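Small Makers Board > Selling to Shops > First big wholesale order, should I take it?

aitana_segura
Started 20/05/2022

I run a small clothing label in Stimstead. Mostly denim and a few cotton tops. I sell online and at two markets, and I have one part-time helper, Shakuntala, who does the packing and most of the customer email. We have been going for a few years and it pays my rent and her wages.

Last week a buyer from Rorgate got in touch. They are a regional chain, mostly home goods, and they want to add a clothing corner before fall. The first order would be 800 pieces across four styles, delivered by the end of July. My best month so far was 132 pieces, so you can see the problem.

I have the draft terms now. I'll put down what I know and would like to hear from people who have done this.

The styles they picked

All four are already in my range, so there is no design work. They want their own hang tag with my name under theirs. The buyer asked for pull-on waists on everything because they don't want to carry a full spread of sizes. That suits me fine.
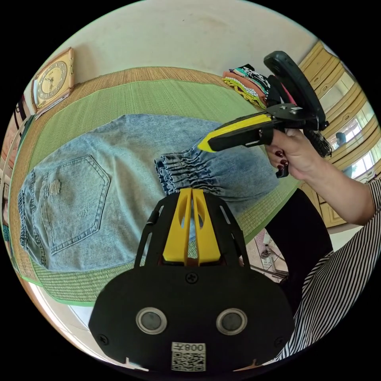 The money

They pay 58 percent of my website price. They call that generous. After fabric and sewing I would clear a small amount on the jeans and close to nothing on the tops. Payment is 60 days after delivery, and they decide what counts as delivery, which seems to mean the day their warehouse scans it and not the day it arrives.

The sewing

My sewing is done by Zabala, a family workshop across the river. I asked Rosalía Aranda there if they could do it and she said yes, if I pay half up front and book the weeks now. I can't pay half up front without a loan.

The rest

Anything unsold after the season can be sent back for credit, up to a fifth of the order. No promise of a second order.

I keep going back and forth. If I say no I don't think they'll ask again. What would you do?

edgarshunt
Reply

I would turn it down as written. You are being asked to lend a chain the cost of its own stock for two months, plus take the leftovers. The percentage isn't the worst part. The return clause is.

I sold soap to a chain for a while, on similar terms. The first order went fine. With the second they used the return clause in full, and the boxes came back mixed up, half of them with the price stickers on. I spent a week peeling labels.

If you do go ahead, at least ask for payment in 30 days and strike out the returns. They can say no. Then you know where you stand.

covabermudez
Reply

I disagree with Edgar about saying no, though he is right about the returns.

A chain's first draft is only that. The buyer sends everyone the same paper. When I started selling my aprons to shops I signed what I was given, and a year later I met another supplier who had half my payment time and no returns at all. She had asked. It took her one email.

What I would ask for, in this order:

A smaller first order. Offer them 300 or so in two styles, the jeans only if the tops make nothing. You don't have to sell them the things that don't pay.

A deposit. They might not call it that. "Part payment on order confirmation" went down better in my case.

Two deliveries with two invoices, so the first one is paid while Zabala is sewing the second.

Returns for faults only.

Also get the delivery date defined as the date on the signed slip from the driver. I lost most of a month once because a pallet sat in somebody's yard.

edgarshunt
Reply

Two deliveries is a good idea and I wish I had thought of it. I still think a chain that sells lamps and towels has no idea if it can sell jeans, and she would be the one who pays to find out.

aitana_segura
Reply

Thank you both. I hadn't thought of offering fewer styles. I assumed it was all four or nothing, and I can't say why, because nobody told me that.

Covadonga, how did you pay for fabric in the gap? My bank offered an overdraft but the fee for setting it up is more than I would make on the tops.

covabermudez
Reply

My fabric supplier gave me longer to pay once I showed them the purchase order. Ask yours before you ask the bank. Mine wanted the order on paper with a name and a number they could call, and they did call it.

I also used the invoice advance in Kenby the second time. It is easy to set up but you give up a slice of each invoice, so put it in your costing first. On a thin margin it can eat the lot.

s_yadav_packing
Reply

I'm the Shakuntala mentioned at the top. Aitana knows I'm posting.

I want to add the packing side, because it tends to get left out until the end. Rorgate sent a supplier guide with the terms. I read all of it. Every piece has to be in its own bag with a barcode on the front, folded to a set size, eight to a carton, with a list taped to the outside. If a carton is wrong they charge for it. The charge is per carton and it comes off the invoice before they pay.

I timed myself on one style. Folding, bagging, labeling and boxing takes me a lot longer than a normal web order, because a web order only needs to look nice and get there. Jeans are the slow ones. They have to be laid out and smoothed at the waist before they fold flat, and the elastic pushes back.
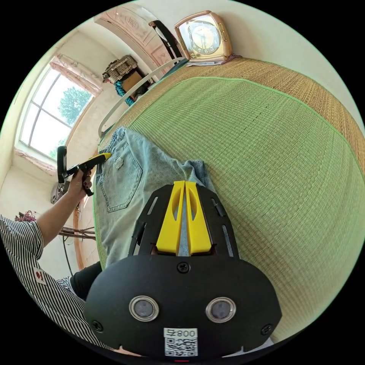
At the hours I work now, the whole order would take up all of my time for most of July, and nothing else would go out. So either the website closes for those weeks or we pay for another pair of hands. Neither one is in the costing. We also don't have the room. The cartons would have to be stored in Aitana's hallway.

I'm not against it. I would like the work. But the price has to cover it.

edgarshunt
Reply

This is the most useful post in the thread. Carton fines were what finished me. I didn't mention them because I had forgotten they were in the paperwork from the start. I never read the guide.

rosalia_zabala
Reply

Rosalía here, from the workshop. I don't post much.

We can bag and tag here if that helps. We do it for another customer. It costs less than hiring someone new because the pieces are already on our tables and we only handle them once. I can send a price. We would need the barcodes printed and delivered to us before we start sewing.

About the half up front, that is our rule for a large first order with new dates. If it is split in two deliveries like Covadonga says, then it is half of each part. That is easier for you, and it's easier for us too, because summer is when people here take their vacations and I would sooner not have the whole order in one block.

aitana_segura
Reply

Rosalía, yes please, send the price. I didn't know you did that.

I redid the costing last night with packing in it. At their price the tops lose money. The jeans still make a little, but only if there are no returns. So I have written to the buyer and offered the two jeans styles, two deliveries, faults-only returns, and 30 days from the signed slip. I asked for part payment on confirmation as well, though I expect that's the one they'll cross out.

edgarshunt
Reply

Fair enough. If they agree to all of that I'll take back what I said. What's your lowest point, though? Decide before they answer. I always decided afterward and it was always lower than I meant.

aitana_segura
Reply

Returns and the split. I won't move on those two. I could live with 45 days.

covabermudez
Reply

Write that down and keep it next to the phone. Buyers like to call about this sort of thing instead of emailing.

aitana_segura
Reply

She called this morning, as it happens. They accept two styles and two deliveries. Payment is 45 days. On returns she has to ask her manager, and there is no part payment. I said I would wait for the manager's answer before booking anything with Zabala.

s_yadav_packing
Reply

I asked her to check if the carton charge applies when the workshop does the packing. The guide says "supplier" all the way through and I don't want to guess. I'll post what they tell us.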